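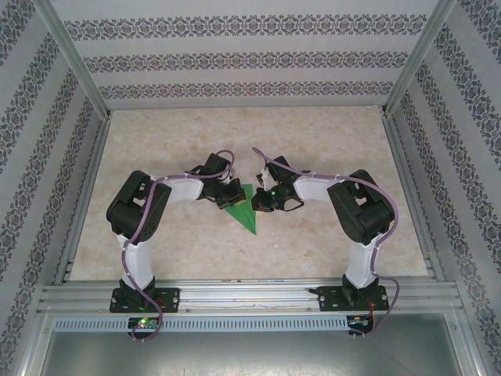 14 August 2020

Clirlow bench, paper folding. Writing this up while the arms cool down, so forgive the order.

The reason we are on paper at all is the chores list. Towels and shirts went badly in March and we couldn't say why, because cloth hides its own mistakes. You drop a towel a little crooked and it still looks like a folded towel. Paper keeps every crease you put in it, good or bad, and you can pick the sheet up afterward and read what the arms did.

Stock is the plain green, same pack as before. It shows up well against the stone-pattern top, and both arms' cameras find the edges without extra lamps. I tried the cream stock once and gave up on it.

Settings: Bomska controller, grip force at 40 on its own scale, 12 seconds allowed per crease before the run times out. The force number is the one I keep arguing with. Lower and the sheet creeps when the second arm pulls. Higher and the fingertips leave dents that the next fold wants to follow.

Notes on the hold-and-press step. One arm pins, the other runs the crease. The weak spot is the handover, when both grippers are close in over the same bit of paper and the wrist modules have very little room. Keep the approach angle shallow on both sides. Also check the cable arch over the left wrist before long runs – it has snagged twice.
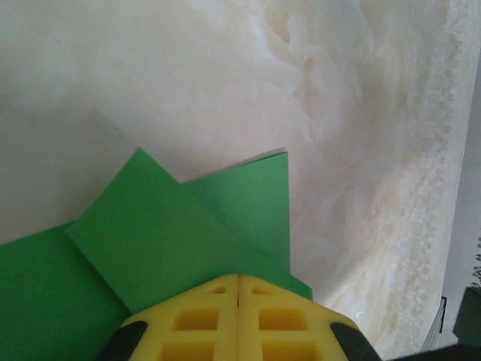 Layers are the other problem. Once one flap lies across another, the wrist camera gets green on green and only a thin shadow line to tell it where the top layer ends. The edge finder picks the wrong edge often enough that I don't trust any fold after the second. And with the fingers closed over the lower part of the paper, the camera can't see the bit it is working on. A person would feel for the edge with a thumbnail. We have no thumbnail. Hayashi sells a thinner tip that might get under a flap, and I have the data sheet, but it would mean remaking the mounts.

Log so far is 2,540 attempts, counting the cloth ones. I would not read much into that total, as the early runs were mostly us fixing things.

On the question Girnex keeps asking, whether this is ready for laundry or for the packing table: no for laundry. For packing, maybe, if the job is a single fold in stiff sheet and somebody squares the stack first. Flat inserts, one crease, same size all day. Anything that has to be turned over or tucked is still quicker by hand, and I'd rather tell them that now than after they clear floor space.

To do:
Rerun the second fold with force at 40 but a slower pull.
Side light, low, to make the layer shadows stronger.
Re-tie the left cable.
Ask Hayashi about lead time on the thin tips.
Order more green.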